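How I Learned to Bring My Lunch Again

When I moved to Mumstead for my job, I had the plan to save money in the first year. I made a list of my expenses in a notebook and I was surprised that the rent was not the thing that made me nervous. It was the lunch. Every day I went down to the same street with my colleagues and I bought a bowl of noodles or a sandwich, then a coffee, and sometimes a cookie that I did not really want. In July I added up all the small receipts and the total was $242. For one month, only lunch! My mother would cry if she reads this.

So I decided to cook at home and carry my food. I want to write how it went, as several people asked me by e-mail after my post about the grocery budget.

The first mistake was that I tried to cook every evening. I come home at seven, I am tired, and the kitchen in my apartment is very narrow. After one week I was eating crackers at my desk and telling everybody that I was not hungry. My friend Gerardo Pascual, who sits across from me, gave me half of his rice for two days and then he told me, very politely, that I must cook more at one time and less often.

He was right. Now I cook on my free afternoon, and I make two things only. One is a pot of something with sauce, usually chicken adobo or lentils. The other is something dry, for example roasted vegetables or boiled eggs. The rice I cook fresh in the morning while I take a shower. I know many people freeze the rice, but I have never liked how it tastes after.

The second mistake was about the containers. I had a collection of plastic boxes from take-out food and none of the lids was closing well. One morning the adobo sauce went inside my backpack and it found my notebook, my charger and one library book. The library asked me to pay for the book. I still have it and it still smells of vinegar. After this I bought four glass boxes with clips, all of the same size, so I never have to look for the correct lid. They are heavy, I admit it, and if you walk a long way to work maybe you will prefer steel.

Then there is the question of keeping the food cold. Our office refrigerator is small and by nine in the morning it is full. For a long time I thought that an insulated bag is a thing for children, but my commute is long and in the summer the bus is like an oven. Now I am a big believer. I put an ice pack flat on the bottom, the boxes on top, and the fruit last.

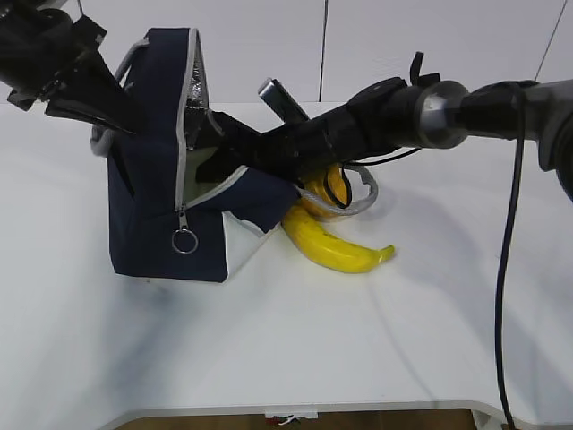
Insulated lunch bag in navy, with the silver lining inside.

My advice is to look at the lining before you look at the color. It should be easy to wipe, and the opening should be wide enough that your hand can go to the corners with a cloth. Leave the bag open at night, or it will get a smell. I wipe mine with warm water and a little baking soda, 15 minutes, then I dry it with a towel.

There was one more difficulty which I did not expect, and it was the social one. Going down to the street was how I talked with people. When I ate at my desk I saved money, but I was becoming a little lonely, and my English was not improving either. I spoke about this with Gerardo Dela Peña (yes, I have two Gerardos in my life, at work we call him Dela Peña) and he invited me to the bench behind the building, where he eats with three persons from accounting. One of them, Vũ, brings pickled mustard greens in a jar and puts them on everything. I now do the same thing. She gave me the recipe but mine are too salty.

Once a week I still go out with the others for noodles. I think it is important to keep this, and it tastes better than before, when it was every day.

About the money: last month I spent $100 for lunch, and this includes the noodles and the ingredients for cooking. I did not count the glass boxes, as I paid them already in the spring. The difference goes in a separate account for the ticket to visit my parents.

Next time I will write about the lentils, because I changed the recipe again and I am not sure if it is better. If you have a good way to make roasted vegetables that are not sad and soft by noon, please leave it in the comments. I have tried cutting them bigger and I have tried less oil.

Filed under: Everyday Life, Saving Money, Kitchen

© My Mumstead Notebook. All rights reserved. | Contact | Back to top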